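Mornwood Gripper Comparison: Small Cartons, Two Hands

Gallery from the September round of tests at the Mornwood workspace. We are comparing hand-held two-finger grippers on ordinary small packages before picking one fingertip set for the Alitz sorting project. The task is simple: take a small box from the table and put it in the large beige bin, one gripper in each hand. Both pictures are views from a gripper. 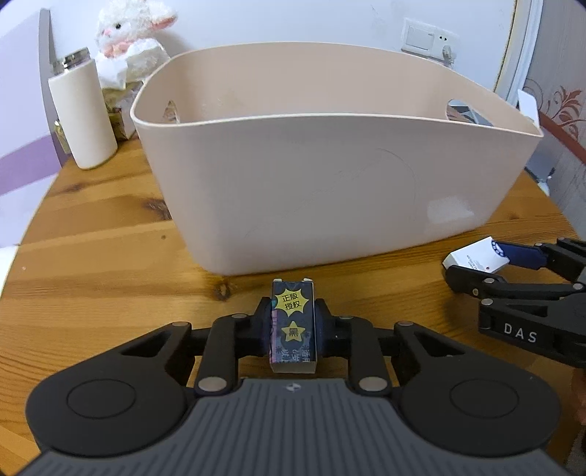 Dark printed box in the near gripper, white box in the one at right.
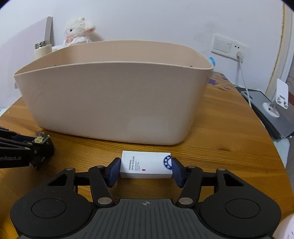 White hotel supplies carton between the pads, with the dark package held by the gripper at left.

Reading time: 3 minutes

Notes on the grip

The dark box was the easier of the two for most people who tried it. It is narrow, and the fingertips can press on opposite sides without much care about where they land. In the first picture the yellow starburst label faces up toward the camera between the fingers. We like having a label in that position during a grasp, as it gives the tracking software something with strong edges to follow.

The white carton gets gripped by its short ends in the second picture. This leaves the broad face open and the lettering readable, but it asks for a wider opening and better centering. If one pad arrives early, the carton gets pushed sideways on the table. We asked operators to close slowly and let both pads make contact before lifting.

Fingertips

All runs in this gallery used the navy pads. We also have a softer set from Soltani, which we will photograph separately. The softer pads forgive a crooked approach, but they bulge on thin cartons and hide more of the package from the camera. For anything with print we want to read later, the navy ones are the current choice.

Camera view

The bin takes up a lot of the picture in both views. That is a real concern for this layout. When the gripper is low and close to the table, the bin wall blocks most of what is behind it, and the operator loses sight of anything on the far side. We tried a shorter bin from Brorkport and the view improved, but small boxes bounced out of it more often. We went back to the tall one.

The other gripper only shows at the side of the picture. For two-handed work we would like more overlap between the views. A wider lens is on order. Until it comes, operators are asked to keep both hands near the front of the bin when they pick.

Settings for this round

3 passes per operator, with a break between passes.
670 grasps logged with the navy pads.
722 grasps logged with the Soltani pads.
Recording starts before the first touch and stops after the second box is released.

The target for the full comparison is more than 1,000 grasps with each set, so neither count is final. We are holding back success rates until both sets reach the target. The early numbers moved around too much from one operator to the next to be worth posting.

Next

The next gallery will cover soft pouches and bottles with the same grippers and the same bin. Fixed-arm tests with the Alitz controller come after that and will get their own page. Full-size versions of both pictures are in the Mornwood project folder, under small cartons.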